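Print this article | E-mail this article

Moltness Splits the Top Job Before the Fall Line Ships

The outerwear maker Moltness has divided its chief executive role in two. Elfriede Zwahlen, who ran the company from its Jostdale office for most of its existence, keeps the title of chair and hands daily operations to Notburga Fuchs. Fuchs came over from Hubmann, a fabric supplier that has sold laminated shell material to Moltness since the first jackets went out.

The change took effect in February, which is an awkward month for it. Orders from specialty stores for the fall season close in that period, and the sales force normally wants one person to sign off on discounts. Under the new arrangement Fuchs signs. Zwahlen retains approval over three things: product naming, factory selection, and any license that puts the Moltness label on goods the company does not make itself.

That last item has history. Moltness licensed its name to a luggage firm some years ago and ended the deal before the second shipment. Zwahlen has said little about it in public beyond a remark to dealers that the zippers "were not ours and looked it." Dealers who stocked the bags marked them down and did not reorder.

Sales are spread over 314 dealer accounts, most of them single stores. A typical account orders twice a year and pays in 60 days. The five largest take a bigger share of volume than the company likes, and Fuchs has told the sales team that she wants smaller opening orders and more frequent refills. The minimum opening order, now $1,000 at wholesale, will stay where it is through the fall.
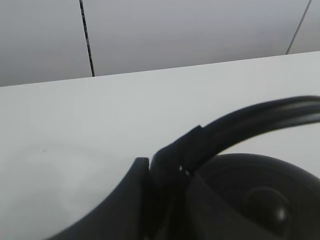
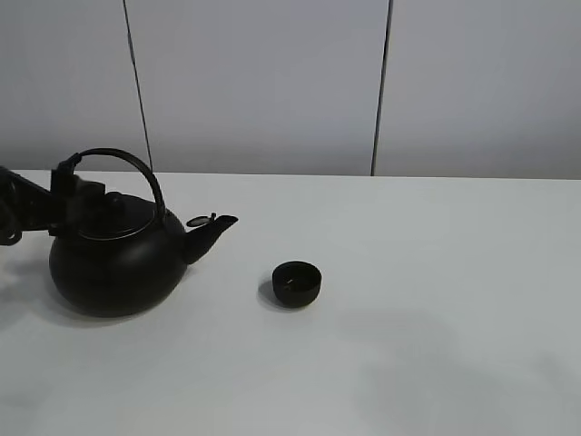 Page last changed: February, 4:40 p.m.

Refills are the harder half of the plan. Moltness cuts to order, so a jacket that sells out in November has usually been out of production since summer. To refill in season the company needs either finished stock in the warehouse or cut fabric waiting at the factory. Finished stock ties up cash and carries the color risk. Cut fabric is cheaper to hold, but it commits the company to a size run.

Fuchs favors a third route – holding uncut rolls in two or three core colors and reserving sewing time by the week. Hubmann runs its own planning this way, and she managed the schedule there. The supplier will continue to sell to Moltness on its existing terms. Zwahlen, in a letter to dealers, described the fabric contract as "separate from the hire" and said it would go out for bids when it expires.

The first product to be handled under the new system is the Trurkik, a three-layer shell that has been in the line with few changes. The hood pattern was redrawn last season and the hem drawcord moved inside the facing. It will be offered for refill in black and dark green only. Dealers who want the orange will have to order it up front, as before.

Reaction among retailers has been mixed. One buyer with two mountain stores said he would cut his fall order by around a fifth if he could count on a refill by early December. Another said she had heard the same promise from other brands and would order at her usual depth until a box arrived.

No layoffs are planned. The regional sales territories stay as drawn, and Fuchs will work from Jostdale, with regular trips to the factory. Zwahlen's term as chair has no stated end. She will continue to attend the dealer meetings, and the spring samples, already in work, were approved under her name.

Print this article | E-mail this article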